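Learning to crochet in the round (finally!)

3rd April

I have been promising myself this for years. Every August I walk past the yarn stall at the Dramlow street fair, pick up a ball of something soft, put it in a drawer, and that's the end of it. This winter I emptied the drawer and found I could have stocked a small shop. So I signed up for the evening class above the library in Dalgleish, and I am completely hooked (sorry, I know, everyone in the class has made that one already).

The first two weeks were flat things. Squares, mainly, and a scarf that got wider as it went along. I didn't mind a bit. There is something so good about sitting in a warm room with a dozen other people all muttering numbers under their breath, and then somebody laughs and eight of us lose our place.

Week three was the magic ring, and oh, what a thing that is! You wrap the yarn over your fingers, pull up a loop, work your stitches into the circle and then tug the tail, and the hole closes right up. I did it over and over on the bus home just to watch it close. Before that I'd been chaining two and working into the first one, and that's fine too, but you don't get the tug.

After that it all opens out. Six stitches, then 12, then 18, and you have a little dish shape in your hand that wants to be a hat or a ball or the top of somebody's head. I used up a whole ball of Cukametti cotton on dish shapes. It's a lovely yarn for learning on — smooth, doesn't split much, and you can see every stitch — and the 100 gram balls last for ages if you're willing to rip back and start over. I was ripping back a lot.

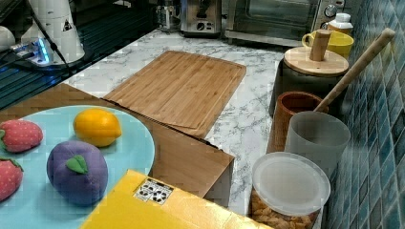
The other thing I've come to love is the stitch marker. I scoffed at these. I thought I'd simply remember where the round began, and I never once did. Now I clip one in at the first stitch and move it up each time, and my rounds come out even. A bobby pin does the job just as well, and so does a scrap of yarn in another color.

Next up is a proper blanket. The pattern is called Plorneneo and it's worked from the center out in one enormous spiral, with 225 stitches on the needle side by the time you reach the border... and yes, I know, there's no needle side in crochet, that's my knitting grandmother talking. I've picked a dark green and a mustard and I've already wound the first two balls. Class is off next week, so I'm starting it on the couch on Saturday with a big pot of tea.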